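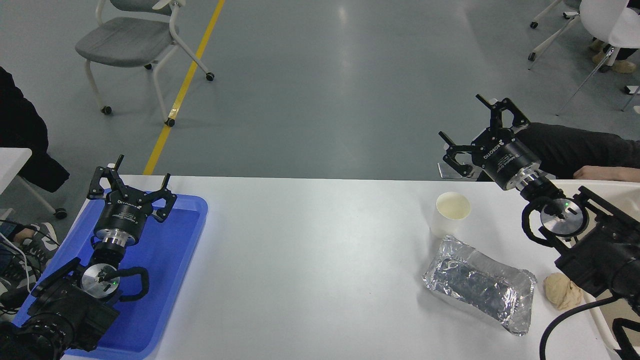 Dough, foil, paper cup, both grippers open.

03/03/2023

Long one. Over at Gernell to look at the kitchen setup, feet killing me, writing this fast before I forget it all. Romain Texier still thinks we'll have a machine doing the bakery prep by December. I said which December. He didn't laugh.

My worry is the dough. Foil is bad enough, it creases wherever you touch it, but dough is a different shape every time and it sticks. A kid of 5 can pick up a lump and drop it in a bin without thinking. Ask an arm to do the same and you're arguing about finger pressure for 20 minutes. Wuyts wants the same thing for packing orders, says shop work is easier than kitchen work. Maybe. Boxes at least stay boxes.

Anyway wrote down the stuff people keep asking me, for the Stisadar talk. Must keep the answers short this time, last time I went on forver and lost the back row.

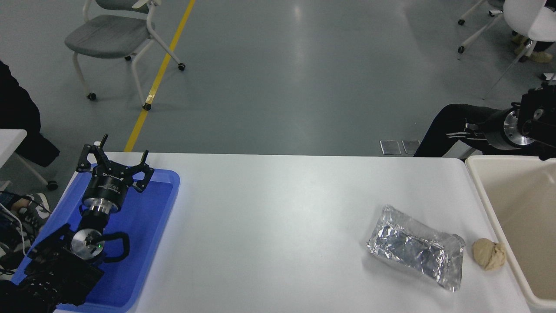 Could a machine take over the cooking prep at home today?
Single steps, maybe, with someone standing by. A whole meal in a normal messy kitchen is still too much to ask.

Need to tidy that up. Also call Sternetti about the 400 they still owe, and buy flour, we're out. Bus was 30 minutes late agian. Bed.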